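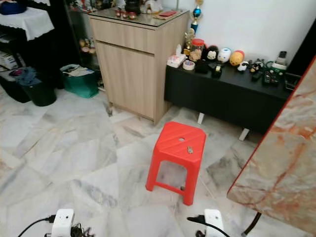
The two grippers of a Trisell home robot at a red plastic stool on a tiled floor, with a small metallic object on the seat.

Manninen Opens Home Maintenance Program for Trisell Two-Arm Robots

MESVILLE, Tuesday, January 9, 2024 – Manninen, which supplies and services household robots, today announced a maintenance program for its Trisell two-arm machines. The program covers setup, scheduled care and gripper repair, and is carried out in the customer's home.

Under the program, each Trisell unit will receive a service visit after every 318 hours of operation. A visit takes roughly 2 hours. The technician inspects the arm cables along their full length, cleans the gripper fingers, tightens the wrist fasteners and checks the head camera against both arms. Worn finger pads are replaced during the same visit at no added charge.

The camera check is the longest part of the work. The technician places a small metal part on a stool or low table, and the robot is directed to it first with the left gripper and then with the right. If either gripper closes off center, the arm is adjusted and the test is run again. Results are entered in the service log kept for each machine.

Cable routing is also reviewed. Company records show that a cable with too little slack at the gripper was the most common cause of repair calls during a trial that began in September in 16 Mesville households. Technicians now set the slack with the arm fully extended and again with the arm folded, and secure the cable at the forearm only after both positions have been checked.

"Floors, furniture and lighting differ from one home to the next, and a machine that was adjusted on a bench should be checked again where it works," the company said in a statement. "The new schedule makes that check part of ordinary service."

Repairs that cannot be completed in the home will be handled at the Manninen service center in Prenddale. The center stocks 1648 replacement parts for the Trisell line, including complete gripper assemblies – left and right – and preassembled cable sets.

Current Trisell owners in Mesville and Prenddale will be enrolled automatically and will receive a notice by mail with the date of their first visit. Owners are asked to leave the robot on its charger the night before the appointment and to have the service log available.

About Manninen
Manninen supplies, installs and services robots for private homes from offices in Mesville and Prenddale.

Media inquiries may be directed to the Manninen press office in Mesville.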